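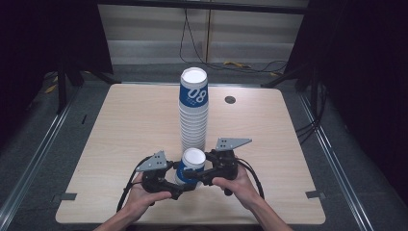
Nadhirah Nair reckons the first 20 goes are the hardest, and that after those your hands simply get on with it. She has plenty to go on: the team at Vuta has set itself 2,000 demonstrations of handling paper cups, all done by people holding a pair of grippers, and 700 are already in the bag!

Each run is short, and the recordings will be used to teach a two-armed robot the same job. Cups are a lovely choice - light, cheap and very easy to squash. 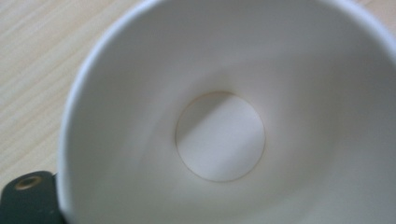

What comes next

Another 500 runs are planned for May, this time at the Wusham site, with new people taking a turn. Anyone who fancies a go can ask at the front desk.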